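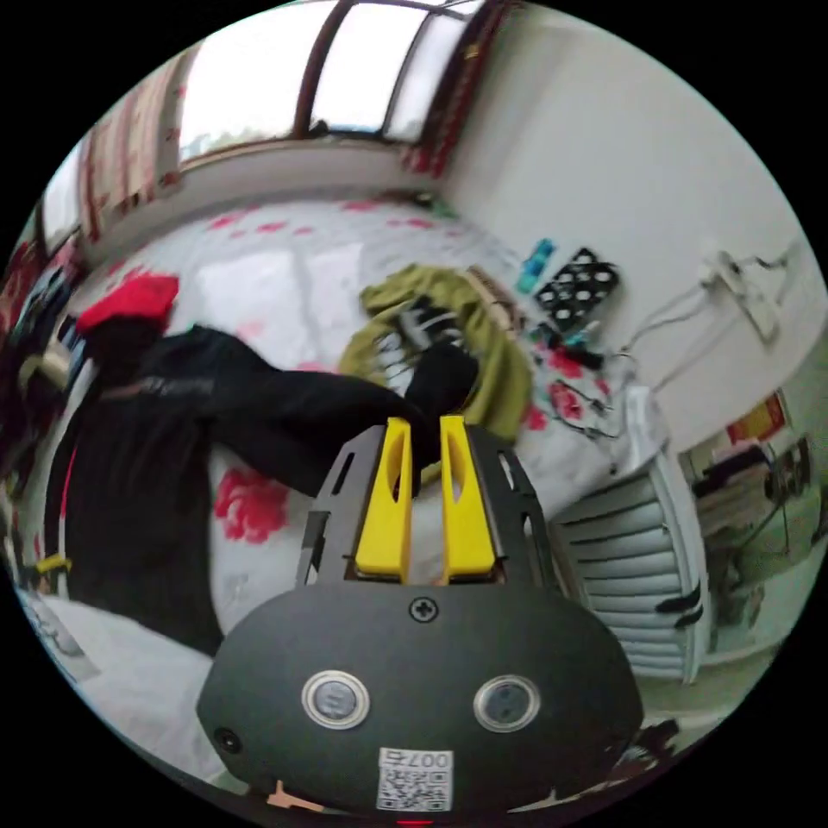
4. Household response to the winter burning ban

4.1 Sample and visits

The survey covered the four wards of Jivgate that lie east of the rail yard, where the ban on open waste burning was enforced first. We drew 500 addresses from the municipal water billing list and completed interviews at 341 of them. Most of the losses were locked houses. A smaller number were shops that had been listed as homes, and these were dropped without replacement.

Interviews took place in January, between 4 p.m. and 8 p.m., when an adult was most likely to be home and when smoke complaints in the wards tend to peak. Each visit had a fixed set of questions on waste disposal, heating and cooking, followed by an open question on what the household did on days when the air was bad. Caroline Kashindye trained the interviewers and coded the open answers. A second coder worked through the same answers separately, and disagreements were settled by going back to the written notes.

Low-cost particle sensors were left for one week in 44 of the homes. They were placed in the room where people slept, at about the height of a pillow and away from the window. Bedrooms in the wards are mostly furnished with soft material, and clothing is often kept on the bed during the day (Figure 4). Fabric can take up particles and release them again when it is moved, so short spikes in the morning readings were not counted as smoke unless the nearest outdoor station also rose within the same hour.

4.2 Knowledge of the rules

Nearly all respondents had heard that burning was restricted. Far fewer could say what the restriction covered. The notice issued by the city listed household waste, dry leaves and construction scrap, but it left out the small fires that night guards and drivers light for warmth. Respondents split over whether these were allowed, and so did the ward inspectors we spoke to. In Namedard ward the inspector treated warming fires as a violation only after a neighbor complained. In Carvalho ward they were put out on sight for the first two weeks and then largely left alone.

The fine was better known than the rule. People quoted the amount correctly even when they were wrong about what it was for. Only a few knew anyone who had paid it.

4.3 Changes in disposal

Households that reported stopping fires fell into two groups. The first already had door-to-door collection and had been burning only leaves. For them the change was small, and most said they now swept leaves into the same bag as kitchen waste. The second group had no regular collection. These households carried waste to a shared bin, sometimes a long walk away, or left it on the nearest vacant plot. Several of those plots were later burned by persons unknown, which moved the smoke by a street or two and did little else for the people living beside them.

Collection turned out to matter more than enforcement in our models. Once the number of weekly pickups was included, the number of inspector visits to a lane had no clear link with reported burning. The Fultik pickup route, extended in the middle of the study period, gives some support to this reading. Lanes added to the route reported less burning afterward, although they were also closer to the main road and may have been easier to watch.

4.4 Indoor readings

Evening averages in the monitored bedrooms were above 50 micrograms per cubic meter on most days of the sensor week. Homes near a vacant plot had higher evening readings than homes on serviced lanes - the gap narrowed after midnight and was gone by morning. Closing windows helped less than respondents expected. In the older houses, where doors do not meet the floor, the indoor curve followed the outdoor one with a delay of under an hour.

We do not treat these readings as exposure estimates. The sensors were compared with a reference station before and after use, but humidity was high through the month and the correction is uncertain at the upper end. Fernanda Barreto repeated the comparison with the three dampest days removed. The ranking of the lanes stayed the same, while the averages dropped slightly. Both versions are given in the supplementary tables, together with the form used for the household visits.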